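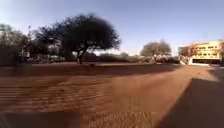

흙바닥 구간. 오른쪽 아래로 큰 그림자가 비스듬히 들어와 있다.

홈 | 글 목록 | 로봇 | 읽은 논문 | 소개

그림자와 노면 분류, 두 번째 정리

10/02/2019

지난 글에서 노면 분류기가 그림자 경계를 턱으로 착각한다는 이야기를 하고 끝냈다. 그 뒤로 라벨 만드는 방식을 바꿔 다시 학습했고, 결과가 나와서 적어 둔다. 논문으로 낼 정도의 내용은 아니다. 비슷한 문제를 겪는 사람이 검색으로 들어올 수 있으니 실패한 부분도 같이 쓴다.

우리가 쓰는 로봇은 Drarkirach라는 바퀴형 플랫폼이고, 주행 소프트웨어는 Ratora 위에서 돌린다. 카메라가 낮게 달려 있어서 화면의 아래쪽 절반이 거의 다 땅이다. 사람 눈높이에서 찍은 공개 데이터로 학습한 모델을 그대로 얹으면 잘 안 맞는다. 가까운 흙 알갱이는 크게 보이고 조금만 멀어져도 뭉개진다. 광각이라 지평선도 약간 휘어 있다.

기존 방식

처음에는 손으로 라벨을 칠했다. 흙, 벽돌, 풀, 장애물로 나누고 이미지마다 다각형을 그렸다. 문제는 그림자였다. 같은 흙인데도 햇빛을 받은 곳은 밝은 주황빛이고 그늘은 짙은 갈색이다. 라벨을 칠한 사람은 둘 다 흙으로 표시했지만 학습 이미지의 대부분이 흐린 날에 모은 것이어서, 모델이 강한 그림자를 볼 기회가 별로 없었다. 맑은 날에 내보내면 그림자 경계 앞에서 멈추거나 빙 돌아갔다.

밝기를 무작위로 바꾸는 증강도 해 봤다. 이미지 전체가 밝아지거나 어두워지는 것에는 강해졌는데, 한 이미지 안에서 밝기가 갑자기 꺾이는 경우에는 별 효과가 없었다. 인공 그림자를 다각형으로 덧씌우는 방법도 시험했다. 조금 나아졌지만 합성한 그림자는 경계가 너무 깨끗해서 실제 나무 그림자와 달랐다.

바꾼 방식

Algirdas Ozoliņš가 5월에 제안한 것이 진동으로 라벨을 만드는 방법이다. 발상 자체는 오래됐고 선행 연구도 많다. 순서는 이렇다.

먼저 로봇을 사람이 조종해서 몰고 다니며 카메라 영상과 관성 센서 값을 같이 기록한다. 다음으로 주행이 끝난 뒤 궤적을 과거 이미지 위로 투영한다. 어느 시점의 이미지에서 앞쪽에 보이던 땅을 로봇이 나중에 밟고 지나가므로, 그 지점의 진동 값을 이미지의 해당 위치에 붙일 수 있다. 진동이 작으면 매끈한 땅, 크면 거친 땅이 된다. 사람이 칠하는 과정은 빠진다.

그림자는 진동을 일으키지 않는다. 그래서 그늘로 들어가는 지점과 나오는 지점에도 주변과 같은 값이 붙는다. 모델 입장에서는 색이 바뀌어도 답이 그대로인 표본을 계속 보게 된다. 우리가 원한 것이 이 부분이었고, 데이터를 모을 때 일부러 그림자 경계를 가로지르는 경로를 많이 넣었다.

네트워크는 바꾸지 않았다. 예전에 쓰던 작은 인코더를 그대로 두고 마지막 층만 분류에서 회귀로 고쳤다. 구조까지 바꾸면 무엇 때문에 좋아졌는지 알 수 없게 된다. 손실은 궤적이 지나간 픽셀에서만 계산하고 나머지는 무시했다.

투영에서 애를 먹은 부분

이론은 간단한데 궤적을 이미지에 맞추는 데서 시간이 많이 들었다. 바퀴 주행 거리만 쓰면 흙에서 미끄러지는 만큼 어긋난다. 골이 나란히 나 있는 흙에서는 진동이 생기는 위치가 중요한데, 궤적이 바퀴 너비만큼만 밀려도 엉뚱한 곳에 라벨이 붙는다. 시각 주행 거리를 섞고, 투영 거리를 짧게 제한하고, 급하게 회전한 구간은 버렸다. 버린 양이 꽤 되지만 아깝다고 남겨 두었을 때 결과가 더 나빴다.

왜곡 보정도 다시 했다. 가운데는 예전 값으로 충분했지만 가장자리 쪽에서 궤적이 땅을 벗어나 버렸다. 보정판을 화면 구석까지 밀어 넣고 다시 찍어서 해결했다. 귀찮아서 미뤄 둔 일이었는데 먼저 했어야 했다.

흙에서 벽돌로

Drimville에서 수집한 데이터에는 흙과 벽돌 포장이 모두 들어 있다. 흙에서만 학습한 모델을 벽돌에서 돌려 보고, 섞어서 학습한 모델과 비교했다. 벽돌은 헤링본 무늬로 깔려 있는데, 로봇 바로 앞에서는 줄눈이 지그재그로 또렷하게 보이고 조금 떨어지면 무늬가 사라진다. 가까운 곳과 먼 곳이 다른 재질처럼 보이는 셈이다.

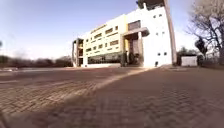

건물 앞 벽돌 포장. 양지와 그늘의 밝기 차이가 크다.

흙에서만 학습한 모델은 가까운 벽돌을 실제보다 거칠게 예측했다. 줄눈의 촘촘한 선을 흙의 골과 비슷하게 본 것 같다. 먼 쪽은 매끈하다고 나왔다. 그러니까 로봇이 전진하면 앞에서는 매끈했던 땅이 다가올수록 거칠어지고, 속도 계획기가 계속 감속을 건다. 섞어서 학습한 모델에서는 이 현상이 많이 줄었다.

벽돌 위의 그늘에서는 흙에서 배운 것이 어느 정도 통했다. 섞지 않은 모델도 양지와 그늘의 예측 차이가 손 라벨 모델보다 작았다. 개인적으로는 이번 실험에서 제일 반가운 결과였다. 다만 장소가 하나뿐이어서 일반적인 결론으로 쓰지는 않겠다.

숫자

평가는 학습에 쓰지 않은 주행 기록에서 그림자 경계를 지나는 구간만 잘라서 했다. 모두 451개 구간이다. 로봇이 지나갈 수 있는 땅인데 모델이 막혔다고 판단하면 오판으로 셌다.

손 라벨 모델: 오판 46
진동 라벨 모델(흙과 벽돌을 섞어 학습): 오판 17

남은 17개를 하나씩 열어 봤다. 4개는 밟은 위치와 이미지가 어긋난, 즉 투영 쪽의 문제였다. 나머지는 대부분 가느다란 나뭇가지 그림자가 겹친 구간이었다. 넓고 단순한 그림자는 이제 거의 틀리지 않고, 잔가지처럼 밝고 어두운 무늬가 잘게 반복되는 그림자가 남았다. 벽돌의 줄눈을 거칠다고 본 것과 같은 원인일 수 있는데 확인은 못 했다.

한계

가장 큰 한계는 밟지 않은 곳에는 라벨이 없다는 점이다. 벽이나 나무줄기로는 로봇을 몰지 않으므로 모델은 그런 것을 배운 적이 없다. 실제 주행에서는 거리 센서로 장애물을 따로 거르고, 이 모델은 땅의 거칠기에만 쓴다. 둘을 하나로 합치자는 의견도 있지만 나는 당분간 나눠 두는 쪽이다.

진동이 속도에 따라 달라지는 것도 깔끔하게 처리하지 못했다. 지금은 속도별로 값을 정규화하는데, 아주 느릴 때는 신호가 잡음에 묻힌다. 그래서 느린 구간은 학습에서 뺐다. 출발 직후와 정지 직전의 땅은 그래서 거의 라벨이 없다.

젖은 땅도 다루지 않았다. 젖은 흙은 진동은 작지만 미끄럽다. 거칠기만으로는 위험을 표현할 수 없으니 바퀴 미끄러짐을 두 번째 값으로 넣어야 한다.

다음에 할 일

잔가지 그림자가 있는 경로를 따로 모을 생각이다. 같은 경로를 시간대를 바꿔 여러 번 돌면 땅은 그대로이고 그림자만 움직이므로 비교하기 좋다. 이미 위치가 맞춰진 기록끼리는 예측이 같아야 한다는 조건을 손실에 넣을 수도 있다. 코드는 투영 부분만 정리해서 Org 저장소에 올려 두었다. 보정 파일 형식은 README에 적었다. 학습 스크립트는 경로가 하드코딩된 곳이 많아서 조금 더 고친 다음에 올린다.

댓글

모래주머니: 잘 읽었습니다. 관성 센서와 카메라 시간 동기는 어떻게 맞추셨나요? 저희는 소프트웨어 타임스탬프만 썼다가 라벨이 통째로 밀린 적이 있습니다.

글쓴이: 하드웨어 트리거를 씁니다. 처음에는 저희도 타임스탬프만 썼는데 고속 구간에서 어긋나서 바꿨습니다.

park_nav: 정규화할 때 속도 구간을 나누나요, 아니면 함수로 맞추나요?

글쓴이: 구간으로 나눕니다. 함수로도 맞춰 봤는데 흙과 벽돌에서 곡선 모양이 달라서 포기했습니다.

늦가을: 그림자 제거 전처리를 먼저 넣는 방법은 비교해 보셨는지 궁금합니다.

글쓴이: 하나 돌려 봤습니다. 그림자와 함께 흙의 골까지 지워져서 표에는 넣지 않았습니다. 다른 방법은 더 나을 수도 있습니다.

jhlee: 투영 코드 잘 받았습니다. README에 좌표계 축 방향이 빠져 있네요.

문의는 방명록으로 | © 글쓴이, 무단 전재 금지 | 맨 위로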